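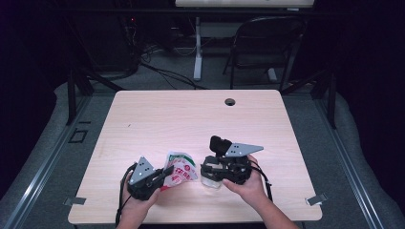 Woke up at five with the ferry horn going and couldn't get back under, so I've been at the kitchen table doing sums for the Araújo crossing. It's 336 for the two of us if we go in December and take the overnight boat, which is way less than I feared! The catch is you land at Tino before anything is open, and I know exactly what happens to me without breakfast. So snacks are now their own line in the budget. I mean proper ones, not just a crumpled plastic bag with red printing and a green band near the top, like the one on the light wood-grain table, because a bag like that gets me as far as the harbor wall and no further.

Spent the rest of the morning on the path itself. The old guidebook says there are 2 ways up to Kosach, and the long one goes past the chapel and adds a whole afternoon. I want the long one. My knees want the other one. We'll see who wins – probably the knees, they usually do.

Called the guesthouse around lunch and got room 207 again, the one with the balcony and the terrible shower (I asked about the shower, they laughed). Deposit is paid. Then I dug out my boots and found the left one coming apart at the toe, so that's glue tonight and crossed fingers.

Rain since four. Soup for dinner, and I still have to write back about the cat.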